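Emeo moves into its new workroom at Harkdale

For release: October

Emeo has moved into its new workroom at Harkdale, and we're delighted to say that people are already at their desks. The room covers 1,150 square feet on the ground floor of the old Arner building, a short walk from the rooms we outgrew, and it has far more wall space, far better light and a door wide enough for a loaded pallet truck. Anyone who visited us at the old place will know how much that last one means!

The move took six working days from the first crate out to the last crate in. Furniture and packed goods travelled in separate loads so that desks could be put up before the boxes arrived, and the smaller items were listed as they were packed. The final list ran to 662 entries, from monitor stands and spare chair arms to a very large collection of cable ties. 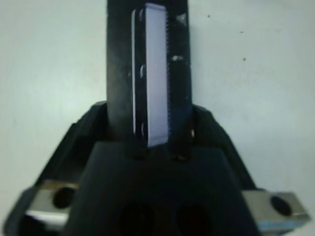

At Harkdale in October. Photo: Mwajuma Gachanja

"I walked in early on the first morning with a flask of tea and a roll of tape, and I couldn't stop grinning," said Mwajuma Gachanja, who planned the move for Emeo. "We'd drawn this room on paper so many times. Then the long desk went in by the wall and it was simply our room. The walls are white and plain and I'd like to keep them that way for a while, though I've been warned that a noticeboard is coming."

Most of what we own has come with us. Mirzaei, who supplied our first desks, checked over the older furniture before it left and replaced feet and fixings where they were worn. Of the 234 pieces they looked at, most needed nothing more than a wipe and a turn of a screwdriver. We have kept to the same light wooden tops and grey metal legs throughout, so old and new desks can stand side by side, and the black mesh-back chairs have come too - they are comfortable, they roll well on the new floor and they dry quickly after cleaning.

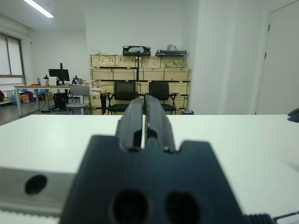 Unpacking is going on alongside the daily work. The light wooden crates are stacked against the back wall and will be opened row by row, with the things needed soonest at the top. Crates and green strapping are being saved where they are sound, as the crates are too good to throw away and several people have already put their names down for one (a raised bed for tomatoes seems to be the favourite plan). Packing material is being bagged up and offered to other tenants in the building who send out parcels.

The layout is meant to stay loose for the first few months. Desks can be moved along the wall, the white tables can be pushed together for bigger jobs, and there are no fixed partitions. Once the last crates have gone, the back wall will get open shelving at a height everyone can reach.

Neighbours, suppliers and friends of Emeo are very welcome to call in. The kettle goes on at half past ten and again at three, and there will be spare crates to take away while they last. Please ring the bell at the side door and wait a moment, as it is a fairly long walk from the far end of the room.

Media contact: Mwajuma Gachanja, Emeo, Harkdale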